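Teaching by Hand – Term Project Report
Driss Hajji and Mohcine Nasr
October 31, 2020

1. What we set out to do

Collect demonstrations of a simple box task, train a small policy on them, see which way of showing the task gives better data. Two ways compared: joystick remote control of the Bandholm arms, and hand-held grippers where the person just does the task with the tools and the arms stay out of it. Original plan also had pushing the arm around by hand but the joints on the left arm are too stiff for that and we dropped it early.

The task: pull the inner part out of a box partway, let go, push it back in. Sounds like nothing. It needs one gripper to steady the box and the other to do the pulling, so both hands have to work together, and that was the point.

2. Remote control

We started here because the software was already on the lab machine (the Dunstan package, last year's version). Two joysticks, one per arm. Driss drove most of it. The trouble is depth – you look at the screen, you think the jaws are over the edge, they are well in front of it. Lots of near misses and re-tries. We kept the re-tries in the data at first, then took them out, then put some of them back when the policy did not know what to do after a miss.

Got 20 usable demos this way. Slow going and tiring on the thumbs. The joystick also has a dead zone in the middle so small corrections come out as little jumps, you can see them in the plots as steps. Smoothing helped the plots but we did not train on the smoothed version, should have tried that.

3. Hand-held grippers

Much faster to learn. Mohcine had never used them and was doing the task alright within one afternoon. We ended up with 70 demos in the end, from both of us.

Things we had to fix along the way:
Table position. The table got moved between sessions and the early recordings did not line up with the later ones. After that we checked it before every session.
Start pose. At first we each started wherever. Now both grippers start open, one each side of the box, hold still, then go.
Speed. People move faster than the arms can. Driss especialy. We had to slow down on purpose and it still came out too quick in places, so the replay step clips the speed.
Cables. They pull on your wrist if you reach across. Route them along the arm and leave slack before you start, not halfway through.

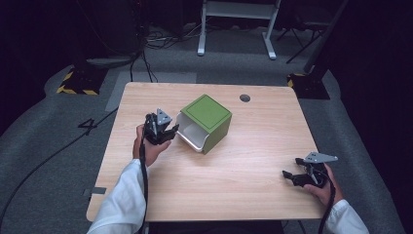

The box angle also matters more than we thought. With the opening turned to the side, the pulling gripper has a clear way in and the other one can stay on the far side. With the opening facing the person, the two tools get in each others way and the wrist ends up bent in a pose the Bandholm arm can't reach. We threw out a batch for this reason. Angle is now written in the log for every demo.

4. Results so far

Trained the same network on each set (Monance defaults, no tuning, no time). The policy from hand-held data finds the edge more often and grips it cleaner. The joystick one hesitates next to the box, same as we did. Not a fair comparison yet as the sets are different sizes – need to cut the bigger one down and train again.

Pushing back in is the weak part for both. The policy lets go too early and the arm drifts off to the side.

5. Still to do

Equal size sets, retrain.
More demos with the box shifted up to 2 inches either way, all of ours are too close to the same spot.
Ask the Arnville group how they sync their two grippers, ours slip apart on long recordings and we have been fixing it by hand.
Write up the failed runs properly. Notes are in Mohcine's folder, Driss to type them up before the December review.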